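3.2 Kitchen words and where people put them

The second part of the survey turned to the kitchen, a room with a wonderfully rich everyday vocabulary. We asked 296 adults in the town of Stullular to tell us what they call the thing that holds clean dishes while they dry. We expected two or three answers. We got eight, and several of them were new to us! 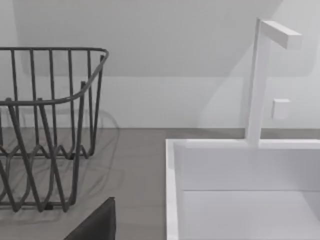

Department of Linguistics, Wokance College
Figure 4. A wire dish rack, the item with the widest spread of names.

"Dish rack" and "drainer" led in every age group, but the interesting part is what happens below them. Speakers who grew up in the Brurnex valley strongly favored "drainboard," a word that elsewhere names the sloped surface next to a sink. Older valley speakers used it for both things and saw no conflict. Younger ones kept the word for the rack alone, and a few were surprised to hear that it could mean anything else. This is a lovely case of a name sliding from a place to the object that sits there – and the shift seems to have happened within two generations.

To check that these answers reflect real use, we searched the Theodorakopoulos Corpus, which holds 1191 recorded conversations from the same region. Rates are given per 1000 mentions of kitchen items. The corpus agrees with the survey on the two leading words, and it adds a pattern we had missed: "drainer" is much more common in requests ("put it in the drainer") than in descriptions of a room.
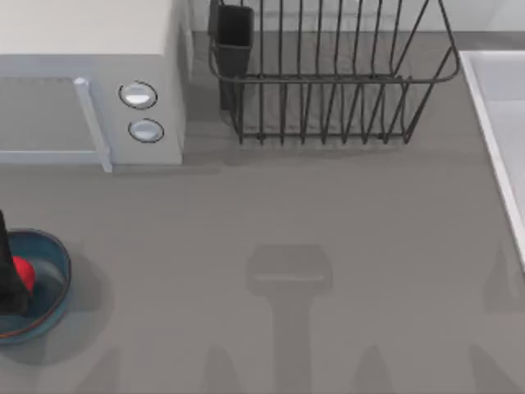 Names for newer appliances behave very differently. Almost every speaker has the same word for a microwave, and variation moves down to the parts. The door gives little trouble. Controls are another story, and a model with two round knobs, one above the other, beside the handle, drew "knob," "dial," "timer" and even "clicker" from our speakers. Many people chose one word for the upper control and a different word for the lower, which suggests that they were naming the job and paying little attention to the shape. Valley speakers used "dial" more freely than the others, and we return to that word in Section 3.3 with the answers on stoves and radios.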